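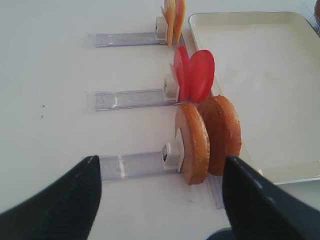

Last changed: 06/01/2021

# The sandwich counter, in its present form

I have written before on this blog about the play sandwiches, and some of you will remember the biscuit tin. It was a big round tin in which all the slices lived together, bread and tomato and everything else, and each time a child wanted one slice of tomato the whole tin was turned upside down on the carpet. I like children and I like play food, but I do not like the sound of a tin being emptied at half past seven in the morning.

The tin is now in the cellar with screws in it. The slices stand on the white table, every kind on its own stand, one stand behind the other, and I want to write down how we came to this and what is still not right with it.

## The stands

The stands are quite simple. Each is a flat strip of clear plastic that lies on the table, and at the right end of the strip is a small white clip. The slices go into the clip on their edge, so they lean a little and show their round faces to the side. You can see at once what is there. The bread is the orange-brown one, toasted, and the tomato is red and shiny. A child of three understands it without one word from me.

I bought them from Clisard, a small firm that sells fittings for shops, and I believe they are meant for price cards or something similar. They came in a flat carton at 18 euros. I thought for a week before I ordered, as it seemed a lot of money for strips and clips, and then my sister said I had spent more than this on cakes at Farina in the same week. This was true.

There is one thing in the catalogue I did not understand. The strips are all sold as "clear", but the light does strange things with them. The one with the bread looks slightly lilac from where I sit. I wrote to the firm to ask if it is a different batch, and they answered very politely that all strips are clear. So now I just call it the lilac one.

## Why upright

At first I laid the slices flat, in little heaps, as a real sandwich shop does it. I had two problems with this. The first was that a heap wants to be a tower. As soon as there is a heap of round flat things, somebody will put all the other round flat things on top of it, and after five minutes I had again the biscuit tin, only without the tin. The second was small fingers. Thin slices that lie flat on a smooth table are not easy to pick up. The younger ones push them to the edge of the table and catch them there, or do not catch them.

When the slices stand on edge you take them at the top with two fingers and pull. It goes well for nearly every child who has tried it. My nephew, who is left-handed, first turned the whole stand round so that the clip came to his side, and I found this clever. I have since turned one for him every time he visits.

Putting back is harder than taking out. The slice must go into the clip and not beside it, and if the one already in there has moved, the new one sits crooked. The bread is always in two tones, a lighter slice and a darker one, and the children want the lighter one in front. I did not make this rule. I asked where it came from and was told that the dark one is "for grandfathers".

## The table

The table is 158 cm long and was a desk in a former life. I painted it white in September, two coats, and then a third coat because of a drip that nobody except me could see. White was my mother's advice. She said that food looks clean on white, and also that I would find the lost pieces more easily. The second part is certainly true. A red slice on a white table can be seen from the door.

The stands go in one row away from the child, so the nearest is directly in front of the hands and the last is a stretch. I put bread nearest, then tomato behind it. You begin with bread, so it should be the easy one. We tried the row from left to right too, and it looked nicer, more like a real counter, but then two children could stand next to each other and both reach everything, and they did, and there were tears. With the row going back there is one seller at the end of the table and the customers must wait their turn at the side.

## How a game goes

For those who asked me in the comments, I will describe one normal afternoon.

The seller stands at the end of the table and says good day. The customer says what he wants. The seller repeats it, and this is the part I love most, because they use the voice of the woman at Farina, who repeats everything as if she does not quite believe you. "One bread. Tomato. *And another tomato?*" Then come the slices, one on the other, on a saucer. The customer pays with a button. Then he must eat it, or make eating noises, and give everything back, and the seller puts the slices in the clips again before the next customer is allowed to speak.

My neighbour Rodica Iordache came by last month with her two girls and she improved the game in ten minutes, after I had thought about it for a year. She took a pencil and wrote orders on small pieces of paper, only with drawings: a round shape in brown, two round shapes in red. The girls who cannot read yet could read this perfectly. We have a cup full of these orders now. Some are sensible. One shows red, red, red and a fish, and we have no fish.

She also said that the seller should be allowed to refuse an order. I was not sure. But it gave the best conversation of the whole day:

> "I would like bread."
> "The bread is sleeping."
> "When does it wake up?"
> "After the tomato."

## What does not work yet

I try to be fair on this blog and not write only about the good parts.

The stands are light. If a child pulls a slice to the side and not up, the strip comes with it and slides over the paint. I have tried a bit of the soft putty for posters under each strip. It holds well for almost 20 minutes of play and then it becomes dusty and lets go. A reader from Zandness suggested a thin rubber mat, of the kind that one puts under a carpet, and I have a piece ready but it is green and I do not like it on my white table. I know this is vanity.

The clips also have an opinion about how much they will hold. With two slices they are content, and with three as well. When my nephew pressed in everything he could find, the last slice jumped out and went behind the radiator, and we needed a ruler to get it.

And the strips show every fingerprint. I wipe them on Fridays with a drop of vinegar in warm water and a soft cloth. They are shiny for one evening.

## Cheese

Many of you want to know about cheese. I am making it from felt. I have bought a yellow sheet of 200 x 100 mm from the craft shop in Prililov, which was the last piece they had in a good yellow, and I cut the first slices on Sunday while listening to the radio. They are too soft. They bend over in the clip like a tired flower, and when I glued two layers together they became so thick that the sandwich would not stay on the saucer. I will try once more with a layer of card in the middle.

If this does not work I will leave cheese out altogether and tell the children that the shop does not sell it. They will draw it on the orders anyway.

## Small questions from the last post

*Do you put the stands away at night?* No. They stay on the table. I only push the slices straight in the clips and bring the row in line again. It takes less time than looking for the lid of the tin did.

*Can one use other clips?* I tried wooden clothes pegs, glued to a ruler. They pinch too hard for small hands, and the glue gave up after two days.

*Where is the cucumber?* In the dolls' house, used as a table. I have asked for it back and I am waiting for an answer.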